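Notebook home | Entries | Materials | Suppliers | Search
Last updated: Friday, 4:40 pm

September, shellac and hide glue entry

Carried on with the hide glue comparison for the Wallham chair repairs. The question is still whether the Skenamard glue can replace the Lazaridis glue for the loose tenon joints, or whether it gels too fast to be any use on a frame with that many joints to close at once.

Both glues were soaked overnight in cold water, same ratio by weight, in covered jars. The Skenamard grains had taken up all their water by morning and stood as a firm mass. Lazaridis still had free water on top and needed a stir and another hour. Grain size accounts for it, I think. Skenamard is ground noticeably finer. It also clumps on the bottom of the jar if the water goes in second, so put the water in first and sprinkle.

Heated both in the double pot, lid on. Kept the thermostat where it was for the last batch. Skin formed on the Skenamard whenever the lid was off for more than a short spell. Stirred it back in the first time, then started lifting it out, as the stirred-in skin left strings on the brush.

Test pieces were beech offcuts, planed the same morning, mortises cut at one setting. Joints were glued in two groups, one with the wood at shop temperature and one with the wood warmed in the drying cabinet. Cold-wood results first. Skenamard gelled before the shoulder was fully home on one joint and the clamp would not pull it up. The gap stayed. Lazaridis closed on every joint, with squeeze-out still soft enough to wipe with a damp rag.

Warmed wood changed the picture a good deal. Skenamard closed cleanly and gave enough time to check for square and shift a clamp. Lazaridis on warm wood was almost too slow, and one tenon crept back out while I was setting the next. It needed re-clamping.
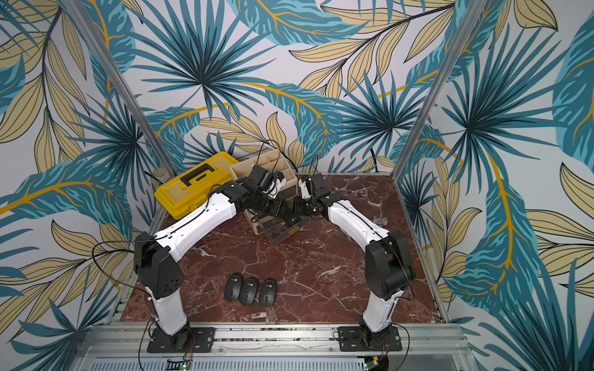 Tried salt in the Skenamard to slow it on cold wood. Fine table salt, dissolved in the hot glue, small additions with a gel check on the steel plate after each. The open time did lengthen. Past a certain point the squeeze-out stayed tacky well into the afternoon, and I do not trust that in a chair that may end up in an unheated hall. Urea would be the other thing to try. There is a jar in the materials cupboard with no date on the label. Do not use it for customer work until it has been checked or replaced.

Left all joints clamped overnight, then racked them by hand and broke them over the bench edge with the long bar. Notes on the breaks:

Lazaridis, cold wood: failed in the wood along the mortise cheek. Good glue coverage on both faces.

Lazaridis, warm wood: same, except the one that crept. That one let go along part of the glue line, with a dull patch where the film had been disturbed.

Skenamard, cold wood: mixed. The joint with the open shoulder came apart in the glue line with little effort. The others held until the cheek split.

Skenamard, warm wood: failed in the wood throughout. No bare patches.

Skenamard with salt: held, but the film was rubbery at the edges where it had been thick. Would like to see these again after a longer cure before writing anything firm.

So on strength I have no complaint against either. The difference is all in handling. For the chairs I would glue up the back assemblies first, as a unit, with the parts warmed, and bring in the side rails in a second session. That suits the Skenamard. If the whole frame has to go together in one pass, stay with Lazaridis.

Separate matter: the shellac. Wollwood flakes, dewaxed, dissolved in alcohol at a 2 lb cut. Strained twice through paper. Still slightly cloudy on the second pass, so either the flakes are not fully dewaxed or the alcohol has picked up water. Put a spoonful on glass next to a spoonful from the old bottle. The old one dried clear and hard. The Wollwood film had a faint bloom by mid-afternoon. Will repeat with alcohol from a fresh can before blaming the flakes.

Brushed a strip of each on spare beech, 3 coats, 20 minutes between. Color match to the chair rails is close with the old bottle and a touch too orange with Wollwood. Acceptable on the undersides.

To do:
Replace or test the urea.
Second set of salt joints, thinner glue, longer cure.
Order more Lazaridis before the jar runs out.
Warm the cabinet before the glue goes on the heat. Lost time on that today.
Label the shellac jars on the glass as well as the lid.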